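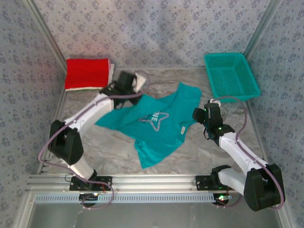 *The two-armed Mukinero bench unit with a teal T-shirt, a folded red towel and a mesh basket.*

**Dirulora pauses laundry-folding trials after gripper fault**

Dirulora has stopped trials of its Mukinero folding unit at all sites following a fault in which a gripper failed to let go when told to. No one was hurt. Trial customers were told in May and have been asked to leave their units switched off at the wall.

The fault came to light at the Dotine test room, where a left arm kept its hold on a garment after the stop button had been pressed. The arm itself stopped moving as it should. The gripper stayed closed until an engineer cut the power and opened it by hand.

A check of the company's records found the same fault 7 times in 4,000 folding runs. In six of those cases the garment came free within a few seconds and the run was logged as complete, so no alert was raised. Dirulora accepts that its logging should have caught the earlier cases.

The cause has been traced to the control software. When the stop signal arrives while the gripper is still closing, the command to open can be dropped. The right arm runs the same code and is treated as affected, although all seven recorded cases were on the left.

"The grip is strong enough to trap a finger, and a stop button has to mean stop," said Niall Forsyth, head of engineering at Dirulora. "We should have found this before the units went out. The software is being changed so that the open command is repeated until the gripper reports that it has opened."

The pause covers 61 units, most of them in hotel laundries and care homes. Units used for towels only are included. Customers do not need to send anything back. A Dirulora engineer will visit each site to load the new software and test both grippers with the owner present.

Before any unit is switched on again, the new version must complete 192 stop tests without a fault, using shirts and towels of different weights. Results will be sent to every trial customer, whether or not the tests are passed.

Skye MacKinnon, who manages the trial for laundry operator MacBrayne, said staff had gone back to folding by hand. "We were told quickly and given clear instructions. We'll want to see the test results before our units go back on."

Trial fees will not be charged while the units are off. Customers who have seen a gripper stay closed, even for a moment, are asked to report it to their Dirulora site contact with the time of the run and the type of garment.

**Ends**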